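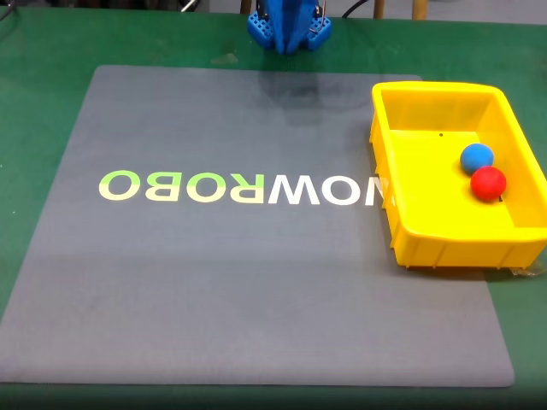
**Tandbridge Parts Room – Sorting & Packing**

Help wanted, evening and Saturday-type hours, start as soon as we can get you in. Posted January 17, 2001. Stays up till the spots are filled.

We need 2 people for the sorting tables. Part time. Mostly small stuff: clips, hinges, cabinet knobs, drawer pulls, bags of screws that came back with half the screws missing. You empty the returns onto the mat, sort, check against the slip, good ones go in the yellow bin, the rest goes in the scrap tub under the table. Bin gets full, bin goes on the cart, get another bin. That's most of the job and we'd rather say so now.

**What the work is**

- Open returns from the stores (Praro sends the most, then Ó Conaill)
- Sort on the gray mat, NOT on the bare green table. Small parts skate right off the green and then you're on the floor with a flashlight
- Match to the slip. If theres no slip, write one
- Fill the bin to just under the rim, no higher, they have to stack
- Bag and label whatever the packing side asks for
- Wipe down the mat at end of shift, dry cloth only

A normal evening is 80 slips between two people. Some nights less. November was terrible and we are still digging out of it, there are boxes from before Thanksgiving along the back wall that haven't been opened. Whoever gets hired will be starting on those.

**Hours**

Evenings, 5:00 to 9:00, three a week, you pick which ones as long as both tables are covered. One weekend shift a month. Inventory week everybody works, no trading out of it. We post the schedule by the time clock two weeks ahead and try very hard not to change it.

**Pay**

Hourly, paid every other week, same starting rate as the packing side. Goes up after your first ninety days if you're still here and your slips are clean. No commission, no piece rate, we tried piece rate and got a lot of fast wrong bins. Ask at the desk for the current figure, it's being redone this month and I don't want to print the old one.

**You should be**

- 18 or over
- OK on your feet for four hours (stools are there, the tables are a bit high for them)
- Able to lift a full bin to the cart. A bin of hinges is heavy
- Able to read small print on a bag label, glasses fine
- Able to tell a left hinge from a right hinge, or willing to learn it fast
- Here when you say you'll be here

No experience needed. If you have done warehouse, hardware store, mail room, sewing notions, anything with small pieces in quantity, put that down, it helps. A Sutov label gun is what we use, if you've run one before say so becuase the training on it takes up most of a shift.

No degree, no typing test. Slips are by hand so please write so a person can read it.

**Good to know**

The room is cool in winter. Wear layers. Closed shoes, no exceptions, hinges fall. Long hair tied back, no dangly bracelets, rings are OK. Radio is allowed at low volume and whoever opens gets to choose the station. Coffee in the hall, not at the tables. There is a fridge, put your name on your food.

Parking in the side lot is free after 4:30. The bus stops out front but the last one going downtown leaves at 9:20, so if you ride it tell us and we'll have you clean up first.

**How to apply**

Fill out the one-page form at the front desk, or send a letter to Tandbridge Parts Room, P.O. Box 826. A letter can be short. Put in:

- name and a phone number where we can leave a message
- which evenings you can do
- what you've done before, a few lines
- one person we can call who has worked with you (not family)

Please don't call the packing line, they can't help you and they have orders going out. Desk is open 9:00 to 4:00, closed for lunch 12:00 to 1:00.

We'll call everyone who applies, might take a week. If it looks like a fit you come in for a short tryout, almost an hour, paid. You'll get a mixed box, a mat, a bin, and a stack of slips. We're looking at whether the bin matches the slips when you're done. Speed comes later, dont worry about it.

If you applied in the fall and never heard back, sorry, please apply again. Those forms got put in with the packing side's paperwork and we only found part of them. Same goes for anyone who asked about summer work, that's a seperate list and it opens in spring.

Current packing staff who want to switch over: talk to your lead first, then fill out the same form and write TRANSFER across the top.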